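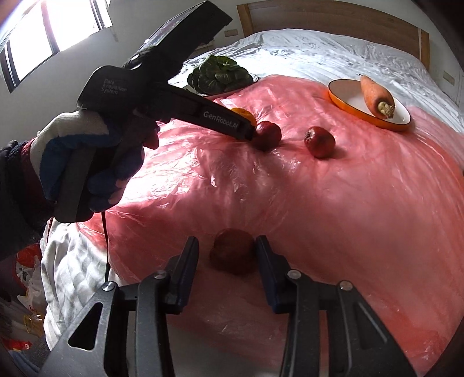 Slide 1: Two hand-held grippers, fruit and veg, pink plastic sheet.

Buying hand-held grippers without fooling yourself
Shafiq Bhuiyan, speaker notes, April version

Wait for the door to close. Skip the bio, they have it in the program.

Start with the line about the quote. "I was asked to approve a quote from Kondex in the time it takes to eat a muffin." Then say what the quote was for: hand-held grippers, cables, a software seat, a box of spares listed as one line with no parts named. The gripper price was fine. I had no quarrel with the gripper price. Everything else on the page was a guess with a dollar sign in front of it.

Say up front what I'm not covering: robot arms. Different budget, different meeting. If someone wants arms, Gorkeck will happily talk to them all afternoon.

Ask for hands: who has a line in this year's budget called "data collection"? Who can say what's in it? Leave the pause.

Slide 2: What the brochure costs and what the work costs

The pitch goes like this. You don't need a robot to start gathering demonstrations. A person holds the gripper, picks things up, puts them down, and the recording goes off to whoever trains the model. Cheap start, scale later. I agree with the first half. I've yet to see anyone put a number on "scale later" that they'd be willing to repeat in front of finance.
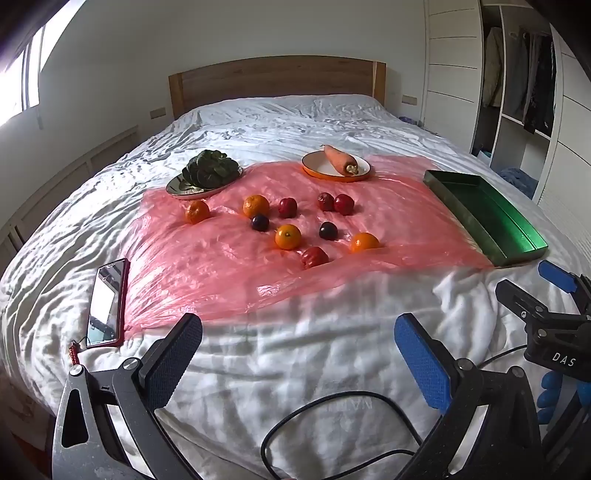

Slide 3: Oranges, apples, plums, a red pepper, two plates and a tray. Ordinary household stuff.

Let them look for a bit before talking.

Point to make: none of what's on the bed is expensive and all of it needs a budget line. Fruit goes soft. Leafy greens go faster. The buyer who priced the grippers to the cent will tell you groceries are "miscellaneous". Fine, but who shops? Who resets the layout between takes? If the answer is the same person wearing the gloves, then you're paying your operator to put oranges back, and the hourly figure in the plan is wrong.

Also the room. A plan that says "various home settings" needs somebody's home, or a rented one, and a person to arrange it. I've seen that written as zero.

Don't get dragged into whether a bed is a good work surface. Soft, shiny, wrinkled surfaces are a fair thing to want in a data set. The budget question is whether you asked for them or just got them.

Slide 4: The Sumampouw plan, line by line

Background for anyone who wasn't here last year: Sumampouw was our kitchen and bedroom tidying project. I inherited the plan, so I can be rude about it.

It set a target of 2000 usable clips. Read out the word "usable" twice. It wasn't defined anywhere in the document. The first batch had 496 clips marked as done, and then we ran them through Plilider and 23 were thrown back for reasons the plan had never heard of. Not a disaster. I'd have taken that reject rate gladly. My complaint is that we paid for the first batch before we had agreed who carries the cost of a reject, and the supplier's view and our view were not the same view.

(If asked: no, I won't share the contract. Yes, it's been fixed.)

What I'd put in now:
A written meaning for "usable", signed by both sides
Price per usable clip, beside the price per hour
Storage and transfer as its own line
Operator breaks, at full pay 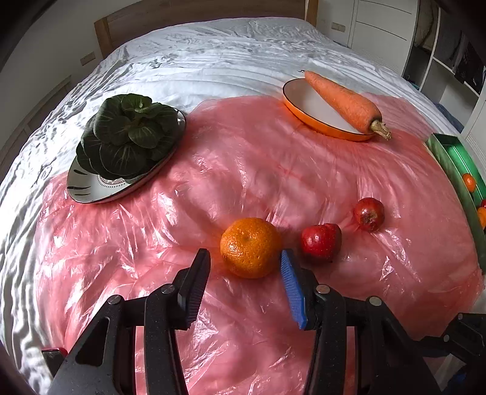
On storage, go slowly, this is where people get hurt. Hardware is a one-time cost and it gets all the attention. Recordings pile up every working day and you keep paying to hold them. Our plan budgeted for drives and forgot the copying. The person doing it was a senior engineer, at a senior engineer's rate, watching a progress bar. Put that in the sheet under its real name.

Then the question I get every time: "Won't the price come down next year?" Maybe. I've been told so by three sales people and none of them would hold a quote open past the end of the month.

Slide 5: One or two

Kondex wanted to sell us pairs. Gorkeck said start with one and add later. Both had a reason that happened to suit their own stock, I suspect. My advice is boring. Write down the tasks first. If half your list needs two hands, buy 2 and stop arguing. If the list is all pick and place, buy one, run it for a month, and see what the second would have been used for. 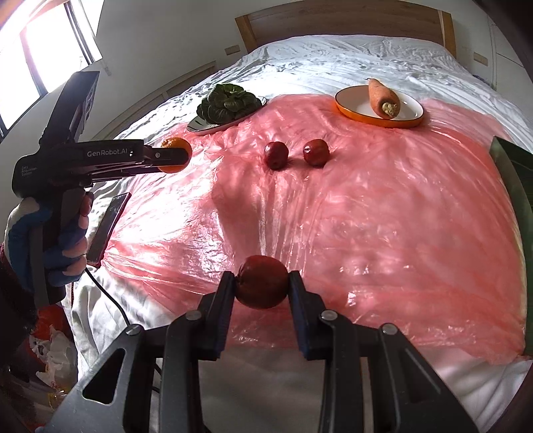

Slide 6: An apple in one gripper, an orange in the other.

A pair looks great on a slide, and it's a harder sell to refuse once your director has seen it. Keep asking about the dull parts. Ask what the supplier charges for replacement pads, and how long they take to arrive. Ask for the cable price, since cables are what I'd expect to lose first. If the setup relies on a phone, ask which models it works with and who pays when that model is dropped. Get the answers by email.

Ask about gloves too. Sizes, spares. I once had a whole morning slip over gloves that only came in large.

Slide 7: What I'd do with a small budget

Rent first if anyone will rent to you. Kondex wouldn't, Gorkeck would after some nagging. Run the trial with your own staff, your own objects and your own rejects. Hold back a fifth of the money until the first batch has been checked by someone who didn't collect it.

And be ready to say no. A trial that ends in "we don't need this yet" has paid for itself, whatever the supplier's face does.

Questions. Keep it to ten minutes, the next speaker sets up at 2. Spreadsheet template is on the shared drive under Sumampouw, second tab. Ignore the first tab.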